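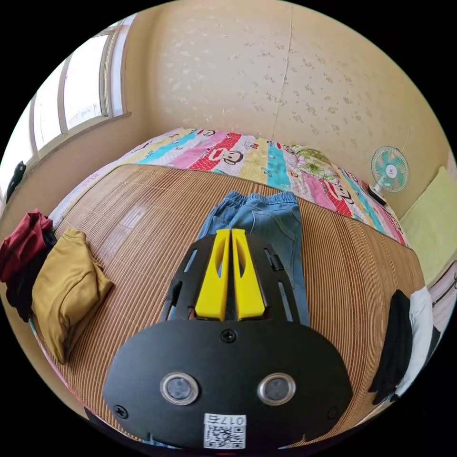 Jeans flat on the bamboo mat, waistband toward the head of the bed. Mustard one's already folded.

Folding on the bed - quick notes

Typing this between loads so excuse the mess.

Bamboo mat stays on the bed all summer at our place and I fold right on top of it. Firmer than a comforter. Stuff doesn't sink in while you're trying to get a straight edge. Wipe it first, damp rag, along the slats not across. Let it dry. Five minutes with the window open is plenty.

Jeans with elastic waists - different from regular ones. The waist bunches and then the whole stack leans. What I do:

Lay flat, front up. Pull the waistband out sideways with both hands, let go, smooth down from there to the hems. Pockets flat, push the linings down with your fingers. One leg over the other. Crotch point tucked in so you get a rectangle. Hem up to just below the waistband, then in thirds.

Don't fold at the waistband itself. Makes a lump.

Light denim shows every crease so I put those on top of the pile. Dark ones can go underneath, they dont care.

Soft things (tees, sweats, pajama tops) - fold to the same width as the jeans or the drawer won't close. I use a piece of cardboard 14 inches long, cut from a Plandow box. Gyu-bin Myung uses a magazine. Same thing. Corners go a bit floppy, leave them. Going back to fix corners is how I lost a whole evening last December.

Slats snagging your knits? Run a hand over the mat. Rough spot = fine sandpaper, two or three passes, wipe off teh dust. If a slat is split, tape it on the underside for now.

Order I go in: pants first, then tops, socks last. Pants take up the most bed. Finished piles off to the side, away from where you're working, or your elbow gets them.

Whole basket takes me 22 minutes if the phone is in the other room. Longer with towels - towels get their own page, haven't written it yet.

Oh and empty the pockets BEFORE the wash. Tissue on denim, ugh. Dry lint brush, short strokes, do it outside.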